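I Swapped My Old Cutting Board for the Tamine End Grain Block and I Have Thoughts

I have gone through a ridiculous number of cutting boards in my life. Bamboo ones that split down the seam, plastic ones that got those fuzzy gray knife marks, a glass one (a wedding present, and the fastest way I know to ruin a good knife). So when my old maple board finally warped so badly it spun like a top every time I sliced an onion, I told my husband I was buying one nice board and that would be it for a long while.

The nice board I landed on is the Tamine end grain block, the 24 inch one. It had been sitting in a browser tab since April. I paid full price and nobody sent it to me, so you are getting the opinion of a person who had to explain the credit card bill at dinner.

First thing you should know, it is heavy! I knew it would be heavy and I was still surprised when I went to drag the box in off the porch. If you like to tuck your board behind the toaster and pull it out when you need it, I would think hard about this one. Mine lives on the counter full time now and I had to move the coffee maker to the other side of the sink, which my husband is still getting used to at six in the morning.

Second thing, it came pretty dry. The little card in the box says to oil it before the first use and then again the next day, and I would go further than that. I did four coats of plain food grade mineral oil over the first week, letting each one sit overnight, and the wood drank up every bit of it. By the fourth coat it had gone a deeper color and water was beading on top the way it should. My friend Shiuli Weerakoon bought the same board a month before I did and skipped most of this, and hers got a hairline crack near one corner. Skollia, the shop we both ordered from, swapped it for her without a fuss, but she had to box the thing up and haul it to the post office, and she is not a big woman.

Now the good part, which is cutting on it. Oh my goodness. I had only ever used edge grain boards, and I figured the end grain business was mostly marketing. The knife lands softer. There is hardly any clack, so I can chop carrots while the baby naps and not wince at every stroke. My chef's knife (nothing fancy, a Surkero I have had since my first apartment) used to need a touch-up every couple of weeks and I have gone well past that now with tomatoes still slicing clean. I am sure some of that is me being careful with the new toy, but I don't think it's all me.

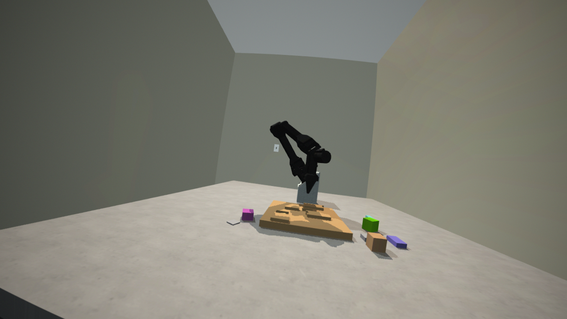
Can you put the Tamine block in the dishwasher?

Never, and don't leave it soaking in the sink either. Wash it by hand with warm water and a drop of dish soap, wipe it down, and stand it on its edge until both sides are dry.

I do mean both sides. My maple board died because I washed the top and left the bottom flat on a damp counter for years. With this one I lean it up against the backsplash after dinner and lay it back down before bed. It takes longer to type that than to do it.

For smells, I had been scrubbing with half a lemon and coarse salt like everybody's grandmother, and that does fine with onion. Garlic is more stubborn. I tried a paste of baking soda and water, left it for ten minutes, rinsed, and it was gone. Just remember you have stripped a little oil off when you do that, so give it a rub afterward.

A few things I don't love. There is no juice groove, so a roast chicken is a mess waiting to happen. I have been carving on my old plastic board with a dish towel under it, which was not the dream when I spent this kind of money. They do sell a version with a groove, but only in the smaller size, and a smaller size is no use to me at Thanksgiving.

The feet are my other gripe. They are rubber and they grip really well, maybe too well. I had to lift the whole block straight up every time I wanted to wipe underneath, and after two weeks of that I unscrewed the feet and put a thin damp cloth under it. It stays put just as nicely, and now I can flip it over and use the other side too. If you have a bad back I'd do that on day one.

And the finger notches on the ends are shallow. Wet hands plus shallow notches plus a heavy block over a tile floor, you can imagine how I feel every time I carry it to the sink. I would happily pay a bit more for deeper ones.

I did look hard at the Panagiotou board before I bought this. Zoi Politis, who I used to work with and who cooks circles around me, swears by hers. It is thinner and lighter and quite a bit cheaper, and the walnut is gorgeous. But it is edge grain, and I had my heart set on end grain. If I were in a small apartment or had to put my board away every night, I would have gone with Zoi's and been perfectly happy.

So would I buy it again? I would, yes, with a bottle of oil in the same order. Give it that first week of coats, keep it out of puddles, and oil it whenever the top starts to look chalky. I do mine when I change the fridge filter reminder on the calendar or whenever I remember, whichever comes first. If they ever bring out the big one with a groove I am going to be very annoyed, and I will probably be in line for it.

Recent posts
My Favorite Bench Scraper (And the One I Gave Away)
Board Oil or Board Cream? I Tried Both
Sharpening a Kitchen Knife When You Are Scared of Sharpening
Danai Chrysikopoulos's Lemon Potatoes, Written Down at Last
Are Heavy Pans Worth the Sore Wrists?
A Small Kitchen Counter, Before and After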